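Filed under: Robotics > Testing and good practice > How-to

How to write pass rules for a simulated pick-and-place test

Most of the success rates you read for pick-and-place in simulation mean very little. I say that as someone who has published a few. A figure goes in the table, the rule behind the figure stays in somebody's head, and a year later two groups are arguing over results that were never measuring the same thing.

What follows is how I set the rules for a small test on the Grasso bench, using the Trondis task files. It is a dull task with tennis balls, a clear container and one piece of citrus fruit on a round black table. Dull is fine. If you can't agree on what counts as a pass with a tennis ball, you have no business reporting on anything harder.

Step 1. Write the pass rule before you run anything

One sentence, in plain words, saved in the same folder as the task file. Mine reads: "The named ball is inside the container, the container is upright, and the gripper has let go." Have somebody outside the project read it and tell you what they think it means. I have yet to see a first draft survive this.

Watch out for "near", "stable" and "correctly". Each one needs a number or it needs to go.

Step 2. Split the run into stages and score each one

A single yes or no at the end hides everything. I log grasp, lift, carry, release and rest as separate marks. An arm that gets hold of the ball every time and then drops it wide has a very different fault from one that never closes on it at all, and the overall rate can't tell you which you have. 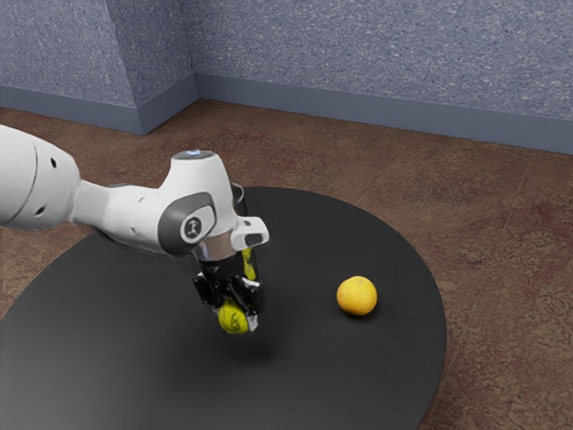

The lift stage: ball in the gripper and clear of the table, fruit standing on its own to the right.

For the lift mark, I ask for the ball to be off the surface and to stay off for 300 simulation steps. Some people score a lift the moment contact with the table is lost. I don't trust that. Simulated contact flickers, and a ball squeezed badly can hop for a few steps before it shoots out sideways.

Be just as fussy about grasp. "Fingers touching" is a weak rule. Ask for contact on both sides and write down the friction value you used, because a generous one will flatter any gripper you like. The Ovisari checklist, which we use in-house, puts friction on the front page of the report for exactly this reason.

Step 3. Judge the end state from object positions, then look at it anyway

The end check should use the true positions held by the simulator. Take the ball's centre and test whether it lies within the container's inner wall and below the rim. Both halves matter. A ball hovering over the mouth in a closed gripper satisfies the first half nicely, and I have seen that counted as a pass in code that had been in use for months.

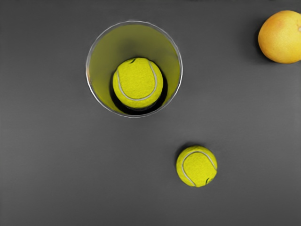 Looking from overhead is good for catching sideways errors and poor at catching height. From straight above, a ball at the bottom of a tall container and a ball stuck near the top can look much alike, give or take a bit of size. So keep the overhead view for human spot checks and leave the depth question to the position data. If you score from pictures alone, say so in the report, and expect to be asked about it.

With two balls in play you also need names. "A ball in the container" and "the named ball in the container" are separate rules, and the first can be true before the arm has moved. Record what was inside at the start of every run.

Step 4. Decide what happens to the things you didn't mean to touch

The fruit isn't part of the task. If the arm shoves it across the table on the way past, is that a pass? Under most rules I've read, yes. Under mine, any bystander object that moves more than a set distance turns the run into a fail with its own code. Choose your distance, defend it, and don't change it after seeing the results.

Step 5. Report every run

We did 988 runs and threw out 104 for solver faults such as objects passing through each other. Those 104 are listed by seed in the Wokeseo archive, with the reason next to each. Throwing runs out is allowed. Doing it quietly is how a mediocre controller gets a lovely score.

I'd also have 2 people review the discards separately, before either of them has seen the pass rate. It's tedious and it does change the result.

A word on transfer

None of this tells you how a real arm will do. Clear containers in particular are kind to you in simulation, where the software knows where the wall is whether or not a sensor could pick it out. Keep the simulated figures in their own table, with the word "simulated" in the heading.

Comments on the rules are welcome. Send the task file along with them, please.

We use cookies to remember your settings and count visits. Accept | Manage choices

Contact | Copyright Ovisari Test Notes | Back to top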